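Home | About the Club | Minutes | Build Log | Join | Contact
Last updated: 2023-11-24

Metville Robotics Club – Minutes of the November Meeting

Chair: Rosemarie Diekmann
Minutes: Gervásio Nogueira
Place: Room 202

1. Minutes of the last meeting

Approved with one correction. The spare gripper pads were ordered by the arm group and not by the line-follower group, who would like it known that they have no grippers and have never wanted any.

2. Arm group report

Gervásio reported for the arm group, and there was a lot to report! The group's project this year is Purik, the table-clearing program, which will be our entry in the Unby student challenge in April. The task is to pick up mugs and cups from a tabletop and set them down in a marked area, upright, with a time limit on each run. The mugs are supplied by the organizers on the day, so the program can't be trained on one favorite mug and left at that.

Since October the group has been driving the arm by hand to collect practice runs. The target is 1,000 before the winter break. Last month the total stood at 200, and Gervásio is happy to say the pace has picked up a lot now that everyone knows how to reset the table between runs without bumping the depth camera. (If you do bump it, write it in the log and run the calibration again. It takes a few minutes and saves an afternoon.)

Discussion then moved to handles. The program does well when a handle points straight at the arm and much less well when it points off to the side or away. Rosemarie asked whether it would be simpler to ignore the handle and take the mug by its rim. The group has tried this and likes it for the narrower cups, but the wide ones are a stretch for the fingers. Both ways of gripping will stay in the practice runs for now, and the operator notes which one was used.
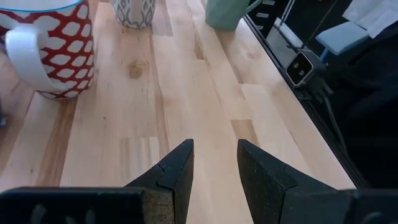
Gervásio also asked that people stop lining the mugs up neatly before a run. It's a natural thing to do, and everybody does it, but the challenge tables won't be neat. Mugs should go near the edges, close together, handles every which way. Patterned ones are especially welcome – the program was shaky on anything with a busy print at first and has come along nicely with more practice on them. Members with mugs to spare from home, please bring them in, chips and all.

There was a good question from one of the new members about whether the wrist camera is enough by itself. Short answer: it's great up close, when the fingers are nearly on the mug, but when the arm is low it only sees a piece of the table and the tops of things get lost. The depth camera at the side of the table fills in the rest. The group will try a few runs with each camera alone and bring the results to the next meeting. Everyone wanted to see this, including the line-follower people.

3. Baláž kit

The Baláž starter kit has been unpacked and sorted. Two of the motors hum and don't turn. Rosemarie will write to the supplier. The rest is ready for the beginners' sessions and looks like a lot of fun, with a nice clear wiring sheet that even the minute-taker could follow.

4. Line followers

The group finished its second track, with a crossing and a very mean hairpin. The small robot gets through the hairpin on most tries at half speed. Full speed is a work in progress. A demonstration followed after the meeting and ran long, in a good way.

5. Beginners' sessions

There are 12 places and all are taken. A waiting list is open. Rosemarie proposed a second group after the winter break if two older members will help run it. Three hands went up right away, so that was agreed.

6. Travel to Unby

Still waiting on the price of the van. The arm has to travel in its own case with the gripper taken off, and the case needs new foam. The arm group will measure and cut it.

7. Actions

Gervásio – post the practice run schedule on the door; add a column to the log for type of grip.
Rosemarie – supplier letter about the motors; van price.
Arm group – single-camera runs; case foam.
Line followers – write up the hairpin settings before somebody changes them again.
All – mugs.

8. Any other business

The soldering station is free again and the new tips are in the top drawer. Please tin them before putting them away.

Next meeting in the same room, after the practice session.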